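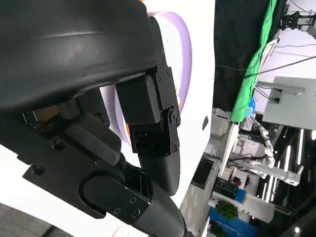

*View from the wrist camera at the Hollorier robotics lab, Grondport, with the gripper at left and a white robot arm across the work area.*

Visit date: 2018-04-13

I write up site visits for our newsletter, and this one took most of a Friday. The Hollorier lab in Grondport opens its doors to people from outside twice a year, once in spring and once in August. I had asked to come in spring because the group has been working on a method for grasping that I wanted to see in use before reading any more papers about it.

The lab is on the second floor of an old packing building by the river. Parking is behind it, and the entrance is on the side facing the water. We signed in, put on safety glasses, and were taken upstairs by the person who runs the test floor. There were school groups on the first floor all morning, so our tour started late and the talk was shortened.

## What they are working on

The method is called Bemum. It deals with one part of the job: the last short stretch before a gripper closes on something. Most of the setups I have visited plan a grasp from a fixed camera that looks at the table from overhead or from the side. The arm then moves to the planned spot and closes. If the object has shifted, or the first estimate was a little off, the fingers miss or push the object away.

Bemum uses the wrist camera for that last stretch. The fixed camera still picks the target and gets the arm close. After that the wrist view takes over, and the arm makes small corrections until the fingers close. The corrections come from a network trained on wrist views alone.

The hard part with a camera at the wrist is that the gripper takes up so much of the view. In the picture at the top of this page it fills the left half. The usual answer is to mask the gripper out or to mount the camera farther back on a bracket. The Bemum group leaves it in. Their reasoning is that the fingers are the one thing in the picture whose position is already known from the joint readings, so the network can use them as a reference and judge everything else against them. They tested this by training a second copy of the network with the gripper blacked out and everything else kept the same.

## The results they showed

The main test was 500 grasps with each version, all on the same set of household objects. The version that could see its own fingers did better. The difference was small on boxes and large on soft things such as folded cloth and bags of dried beans. I am not giving the percentages because the group asked visitors to wait for the written report, and the slides were marked as a draft.

I can give the size of the training set, which is already public. It was 777 recorded approaches. I had expected a much larger number. Each approach gives many views as the arm moves in, and the group keeps the failed ones as well as the good ones. They said the failures made a bigger difference than adding more successes did.

They also tried moving the camera. With the mount turned 5 degrees from where it had been in training, the version that saw its fingers kept working with a modest drop. The blacked-out version got much worse. To me this was the most useful result of the day. Camera mounts get bumped, and in our own shop we recalibrate more often than I would like.

## Live runs

After the talk we watched live runs from behind the rail. The operator put an object down, pressed start, and stepped back. The arm moved quickly at first and then slowed for the corrections. You can see the moment the wrist camera takes over, as there is a short pause. Someone in our group asked about it, and the answer was that the pause is a leftover from the way the two programs hand over control. It has no purpose and they plan to remove it.

We saw a paper cup, a roll of tape, a sponge, and a small bag of beans. The cup and the sponge were picked up on the first try. The tape took two tries. The bag slipped on the way up, was put back, and was picked up on the second run. Nobody on the staff seemed bothered by that, and they logged it like the others.

A monitor beside the rail showed the wrist view during the runs. It takes a while to get used to. The room sits at a slant and swings as the wrist turns, while the gripper stays fixed in its part of the screen. After a few runs I found I was watching the fingers and ignoring the rest, and the operator told me new staff do the same thing.

## Limits they mentioned

The group was open about what does not work yet:

- Clear plastic and glass. The wrist view does not give the network enough to go on, and the fixed camera has trouble with the same objects.
- Changing fingers. The network has learned one set of fingers. A new shape means new recordings, though they think a smaller set would be enough.
- Clutter. All of the reported tests had one object on the table. With several touching each other, the corrections sometimes drift toward the wrong one.
- Speed. The last stretch is slow compared with simply closing at the planned spot. For a packing line it would be too slow in its present form.

The finger question matters most to us, as we change ours for different jobs. I asked if one network could learn two sets at once. They have a student project on it, run jointly with the Mihăilă workshop, which makes the finger pads. There were no results to show.

## Practical notes for anyone going

The next open day is in August. Sign up early, because the upstairs tour takes a small group and fills before the general one does. The stairs are steep and the freight elevator has to be requested ahead of time. Photos are allowed from the rail, without flash. The test floor is loud when the compressor runs, so stand near the front for the talk.

Lunch is not provided. There is a sandwich place across the bridge — closed by mid-afternoon, as we found out.

I have asked for the written report and will send it around when it arrives. I also asked for the mounting drawing for the wrist camera, and they agreed to share it. I would like to try the tilted mount test on our own arm before the summer.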